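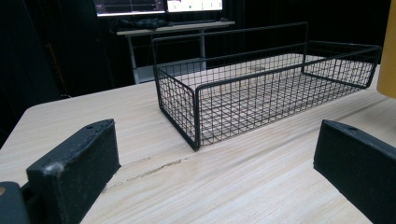 Hegarty Opens Second Repair and Lending House in Otelham

Residents can borrow household goods and learn simple repairs from October

OTELHAM – Hegarty, the household lending service founded in Drusby, will open its second house in Otelham in October. The new house is in the former seed store on Jinar Street, and it will offer 228 household articles for loan, from sewing machines and preserving pots to ladders and folding beds. It will also hold repair evenings, where residents can bring a broken article and learn how to mend it together with an experienced person.

The Drusby house has worked in the same way for four years. Members pay one yearly fee and may keep an article for up to two weeks. If no other member is waiting for it, the loan can be made longer by telephone or at the desk. There is no extra charge for this.

"In Drusby we have learned that people do not want to own a carpet cleaner," said Alaric Okafor, director of Hegarty. "They want to have a clean carpet before the family comes to visit. For many years we received letters from Otelham, asking if we could deliver so far. We could not do it, and I was always sorry to write this answer. Now I am glad that I can write a different one."

The building on Jinar Street stood without a tenant for a long time. The works were led by the architect Kilian Stöckli, who kept the old loading door and the high windows on the street side. The ground floor has the lending desk and the shelves. The repair room is one floor up and can be reached by stairs or by elevator. Heating was renewed in the whole building, and the floor of the repair room was made stronger so that it can carry heavy machines.

"The seed store was built to keep things dry and in good order," said Mr. Stöckli. "We did not have to change its character very much. The most difficult part was the elevator, for which the old walls left us only little space."

Repair evenings will be led by Myrtle Baptiste, who taught textile work at a school in Drusby before she joined Hegarty. In the first months the evenings will treat four subjects: clothing and curtains, small electrical articles, chairs, and bicycles. Participation is free for members. Guests pay for the material they use. Articles that work with gas cannot be accepted for reasons of safety.

"Please bring also the things which you believe are too simple," said Ms. Baptiste. "A missing button is a very good beginning. I ask only that clothes are washed before and that the person stays with us during the repair. We are not a shop where you leave your coat and come back later."

Memberships for the Otelham house can be requested now. The first 200 households that register will pay half of the yearly fee in the first year. Members of the Drusby house can use both houses with their present card, but each article must be returned to the house where it was borrowed.

Hegarty also accepts donations of household articles in working condition. Donors are asked to call before they come, as the storage space is limited until the opening. At this moment there is a special need for pressure cookers, garden shears and children's car seats with the original instructions. Mattresses and large refrigerators cannot be taken.

The opening begins at 2 p.m. with a short welcome by Mr. Okafor. After this the rooms can be visited until the evening, and first loans are possible on the same day.

Press contact: Shoshana Whitlock, Hegarty, Drusby
Membership and donations: Misaki Kuroda, Hegarty, Otelham house, Jinar Street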